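How many race bibs should we print for a first-time 10K?

Lumturie Radonjić
Thursday, October 16, 2025

Hi everyone! I'm putting together the printed pieces for the Bonlow Bridge 10K, which is happening in May, and I've gotten myself a bit stuck on bibs. We have 200 people signed up so far (I'm so pleased, it's our first year!) and the director thinks we could end up near 678, which was the turnout for the old Prundatell run on the same course.

The printer's price drops a lot at 1,000, but I'd hate to pay for a big box of leftovers. We'd also like first names on the bibs if we can manage it – people do love that.

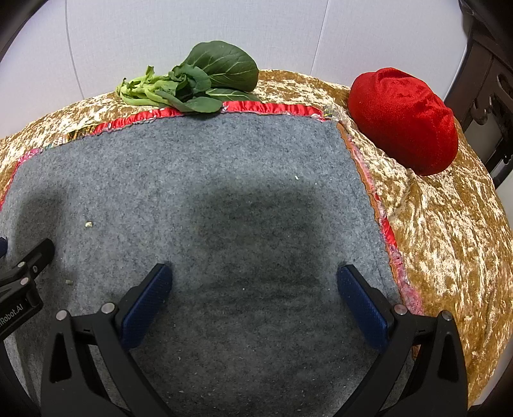 The other thing I keep going back and forth on is the year. If I leave it off, could we use the extras next time, or does that look cheap?

trailmix_deb
Welcome, and congratulations on your first race! I'd order the 1,000 and leave the year off the bib. Put it on the shirt and the medal, where folks want it. For names, set a cutoff three weeks out and give late sign-ups a plain bib with room for a marker. Ask whether your timing chips come attached, too, as ours did and it changed the price.

pacer_hal
we did 4,000 one year and I still have some in the garage. go smaller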